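ok the medicine drawer. the thing I have been not doing since April. doing it now, on the table, posting as I go so I don't quit

rules: everything comes out. everything gets its date read. nothing goes back just because it was there before

first job was clearing the table itself. mail, chargers, one mitten. wiped it down with a damp cloth and nothing else – no spray where pills are gonna sit

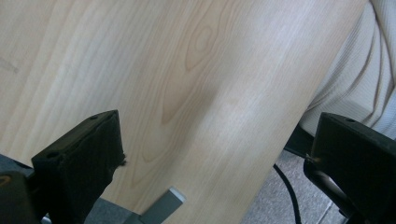
Do you sort by what it's for or by the date on the box?

Date first. What it's for comes second, cause half of it won't survive the date round and then you've sorted stuff you're throwing out.

tea. starting properly now

things found in a medicine drawer that are not medicine: batteries, birthday candles, a key to nothing, a receipt from Kellmont for 91 dollars (for what??), hair ties

three open packs of the same plasters. Bandaids. whatever. my gran's word. three packs and every one of them only has the tiny useless size left

ok why is the date in a different spot on every single box. end flap, side, bottom, stamped into the cardboard with no ink so you have to tilt it at the lamp like a jeweler

also check the strip inside matches the box. I've got a bad habit of consolidating, like oh these look the same, in they go. they were not the same. whole strip of something in a box of something else, no idea how long. out

my method for reading them: stand the box up on its narrow edge, printed end toward you, and keep your glasses ON. I did the first ten without and had to redo them

some ends have two dates and that's what gets people I think. made on, and good until. Ginette Paquette next door threw out a whole unopened box once going by the wrong one

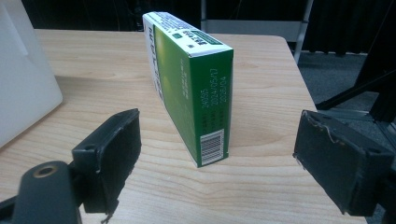
so now I read both out loud. earlier one, later one, and only the later one counts for the pile. sounds dumb, works. well it's working so far

piles: keep, out, and "ask the pharmacist". the third pile is bigger than I'd like

anything with a good date but no leaflet also goes in ask. I'm not guessing doses off memory at my age

liquids!! forgot about liquids. cough syrup has its own clock once it's opened and did I write the opening date on the bottle. I did not. out it goes

eye drops same deal. check the leaflet, mine says four weeks after opening. mine had been open for, um. a lot of four weeks

new rule, marker lives in the drawer. open a bottle, write the month on it right then. taped the marker to the inside so it can't wander off, we'll see

break. back hurts. it's nearly 4 pm and I started after lunch

someone asked what I'm putting it all back in. a Floltero bin with a lid, the shallow one, 60 bucks for a set of them which I know I know. but the lid shuts flat and it fits the closet shelf

oh and it's NOT going back in the bathroom. too steamy in there. hall closet, top shelf, so the grandkids can't reach either

box goes in with the end facing up so the date is the first thing you see when the lid comes off. soonest date at the front. like milk at the store

do not decant!! I see people online with the cute little jars. keep it in the box with the leaflet, you want that number on the box if there's ever a recall

out pile goes to the pharmacy counter, the Dela Peña one by the bus stop takes them back. not down the toilet please. ask yours first, not all of them do it

pull the leaflets from the out pile for recycling, and scribble over your name on anything with a prescription lable

did the last of the keep pile, lid on. wiped the table down agian, it's getting used for supper 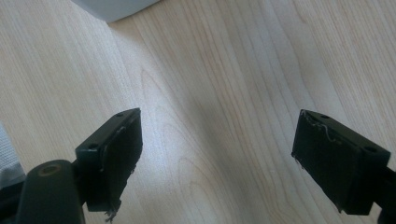

Rhona Drummond replied that she does hers twice a year when the clocks change, and keeps a list taped inside the lid with the dates on it, so she only has to read the boxes once.

Rhona that is so much smarter than what I just did. stealing it. writing the list tonight, big letters

list so far is just name, what it's for, good until. not putting doses on it, the leaflet does that

still to do: first aid kit in the car, the basket by the bed, my purse (oh no)

purse has mints and a loose pill. out, obviously

ok supper. car kit tomorrow if it isn't raining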